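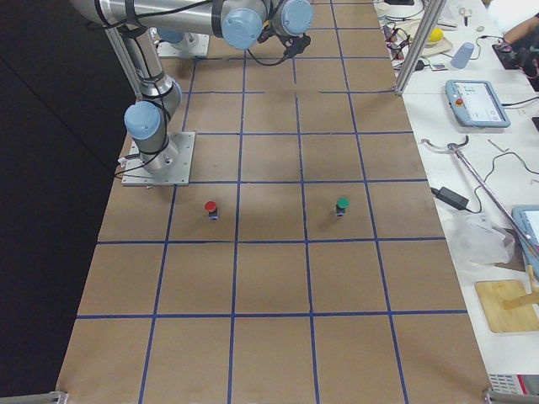
Re: [quilters] How much backing for the guild raffle quilt?

Maeve Quinlan wrote:
> I'm at 246 blocks and only now thinking about the back. Is
> 11 yards enough, or should I get more before the shop runs
> out? I'd hate to piece it from scraps.

Dear Maeve,

What a lot of blocks, and good for you! I made one nearly that size for my niece the winter she moved out to Jadia, and I remember sitting on the floor with it wondering what on earth I'd gotten myself into.

Do measure the finished top before you buy anything, borders included, and then add four inches on every side — your longarmer will want something to clamp. If you'd consider the extra-wide backing, you could skip the seam altogether. I've had good luck with the Bodex cotton, though it does shrink, so I wash mine first and iron it while it's a little damp.

I also have 2 big pieces of cream muslin sitting in the closet, and you're welcome to them if the color suits. I can bring them to the December meeting, along with your pie plate, which I've had far too long.

Hugs to you and the cats,
Nghiêm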